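Equipment plan and budget, two-arm kitchen bench

Mirela Falcão, project report, part two

So this is the part where I talk about money, which I never thought would be the longest section of my report, but here we are. When Gervásio Frota (my supervisor) said "just write up what you bought and what you'd buy next", I figured it'd take an afternoon. It took most of June.

The big stuff was already in the lab. We had the two arms, the rails and the frame, so none of that comes out of my budget. What I had to cover was everything the arms touch, plus the spares. My total was $1,133 and I was told very firmly that there wasn't a second bucket.

I got three quotes for gripper fingers. Favel was the cheapest but wanted us to order a full box, Satura could sell singles at $78 a pair, and Queiroz never sent me a price at all (I emailed them twice!). I went with Satura and bought three pairs. In hindsight I should have asked about shipping first — it came to $15 a parcel, and I'd split the order into separate parcels like a goose.

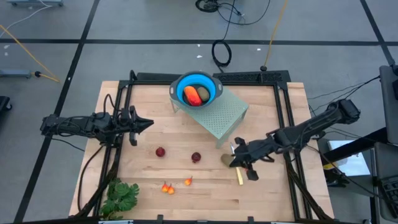
The other thing I got wrong was produce. I'd put down groceries as a one-off cost, and it really isn't one if you want to work with real vegetables. Greens wilt, small tomatoes split, and anything soft gets bruised after enough bad grasps. My new plan has a weekly grocery line, with plastic stand-ins for the early tests when we're only checking reach. I'd still keep real food for the final runs, as the plastic ones feel totally different to grip and I don't trust results from them on their own.

Cables were a surprise too. I budgeted nothing for cable management and ended up borrowing ties and sleeves from the group next door, and I still owe them a bag. Next year's list has proper sleeving from Brostar, enough for both arms with some left over.

For knives I'd stick with cheap ones with light-coloured handles. Fancy ones aren't worth it at this stage, and Gervásio would like a blade guard for each one before he signs off on more cutting work. Fair enough! I've added those.

What I haven't priced yet is a spare bowl, a second stand and a replacement table top. The top is the one I'm unsure of. I'll ask the workshop if they can sand ours back before I go and get a quote for a new one.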